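Ticket: Right gripper drops thin paper at handoff, left holds
Opened by: Ruoxi Liang
Date: May 17, 2023

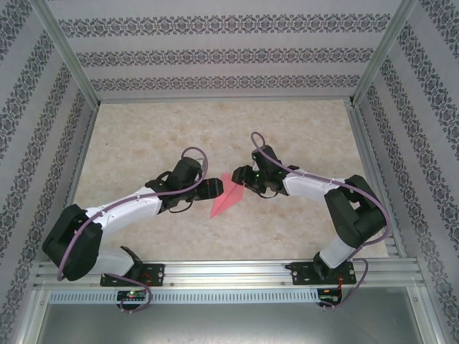
Ran 15 handoffs with the Avard fingers on both arms. Left kept its grip every time. Right let go on six.

Swapped the right side to the Nornley fingers, same script, same closing speed. Two drops in 15.

Raised the hold delay from 100 to 200 ms – no drops so far, but only 14 runs in.

Next: put the Avard fingers back on the right at 200 ms.

Status: open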